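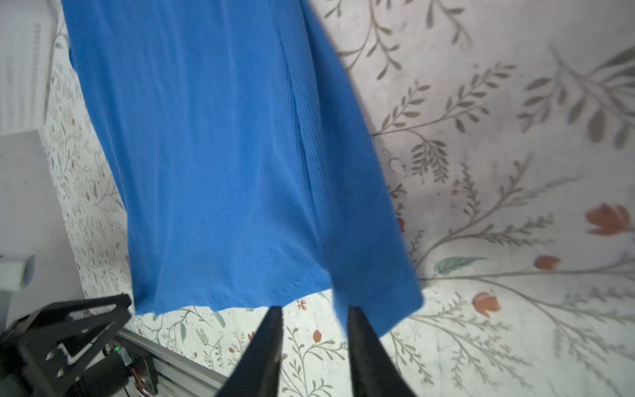 Guides > Zundeo Arm Cell > Handling Rules > Soft Goods

2 min read

6.2 Working with garments

Operators shall complete these steps before each run.

1. Hang one garment at a time. Let the hem fall free.
2. Open the gripper fingers fully before they approach the cloth.
3. Bring the fingers up from below the hem and stop. Confirm that no fabric is caught behind either finger.
4. Close at the low force setting. Do not exceed 40 percent on knitwear.
5. Log the run number and the garment type.

NOTE: Patterned table covers are permitted. Repeat the color check whenever the cover is changed.

CAUTION: Keep hands outside the marked area while either arm is powered. Use the stop button before freeing a snagged garment - never pull against a closed gripper.

Cables near the rail shall be inspected every 8 hours of operation. Report loose wires to the Brukport service desk.

Comments

Capucine Pichon: Does step 4 apply to woven shirts as well?

Delaunay: Our site uses 40 for both.

rinono_ops: Please add the log sheet to this page.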